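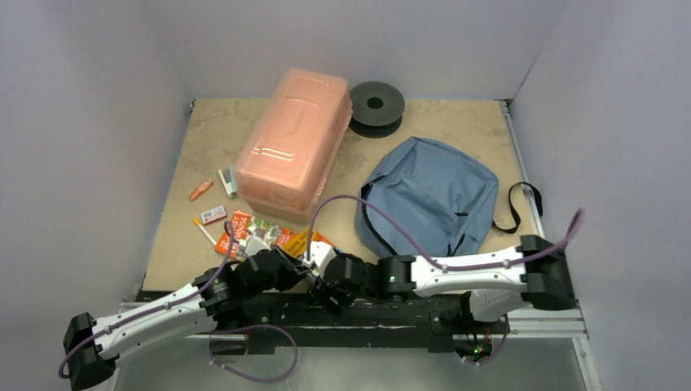

Santosh Vishwakarma told me to skip the talks and go straight to the benches, as he'd been to the August open day and reckoned you learn more about a robot by standing next to it for half an hour than from any amount of slides. I passed this on to my brother-in-law in the car and he slept through most of it, but I took the advice, and I'm glad I did.

So this is my review of the Sumis two-arm bench, as demonstrated at the Nollgate open day, posted 2022-01-19 while I still have my notes in front of me. I should say that I teach shop at a high school and have been looking for something with two arms for our seniors for quite a while. I don't write software and I have never owned a robot, so if you came for torque curves you'll want another page (there are good ones).

Getting there was easy enough. Nollgate is out past the Gourlay building, parking was free, and they gave every visitor a lanyard and a cup of very decent coffee. Groups went in five at a time, with a slot of 90 minutes that covered all the benches, and I'm afraid I spent nearly all of mine at one of them.

What sold me on the Sumis right away was the size of the thing. Both arms ride on a single black rail along the front of the table, white links and black joints, and the whole business sits between plain gray walls. I had expected a machine behind glass with a man in a hard hat. I could picture this one in the corner of my classroom by the drill press, and I stood there mentally moving a cabinet!

I liked the choice of objects too. They had a big pink storage box with a lid, a blue backpack lying flat and rumpled, a pencil, and some bright printed bits and pieces, all on the one tabletop. Those are things my students would have in their lockers. I've sat through videos where a robot stacks the same perfect cube over and over, and I never come away knowing if it could cope with anything from my own house. Soft, floppy and shiny things are much more interesting to watch, at least for me, and the packages were the part I stayed for. 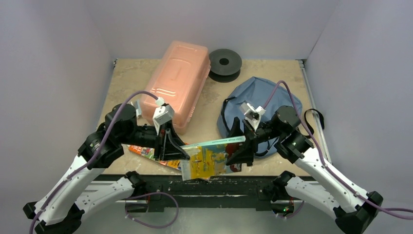
Two hands on one flat package is a harder job than it sounds. Try it with a bag of trail mix and a pair of kitchen tongs in each hand and you'll see what I mean - I did this at home the same evening and had to sweep. Each hand has to give a little when the other one moves, and if both of them pull you end up with a crumpled mess or a torn bag.

Callum Dow was running the bench and was very patient with my questions, including the ones I asked twice. He walked me through the grippers, which have two fingers each, and let me hold a spare one. It was lighter than I'd guessed. I would have liked a softer pad on the fingertips for the sake of slippery wrappers, and he said Reline sells a set of those, though he hadn't tried them himself and wouldn't promise me they fit.

Now for the grumbles. The purple cables are handsome, and they are everywhere. They arch up over the arms and one loop hangs down below the rail, and in a room full of seventeen-year-olds I would want every inch of that tied down before the first bell. I asked if there was a neater way to route them and was told that some slack is needed so the wrists can turn, so I suppose clips and a stern talking-to will have to do.

The printed guide could also use some love. It runs to 200 pages and the chapter on first setup doesn't come until well past the middle, after a long stretch on mounting hardware. There's a short version on a folded card, and I'd suggest asking for it at the desk, because they were keeping them in a drawer and I only found out on my way to the restroom.

I didn't get a firm price for schools. They took my address and said a quote would come by mail, and I'll add it here when I have it. The next open day isn't on the calendar yet, but if you go, wear comfortable shoes, and ask Callum to let you hold the spare gripper.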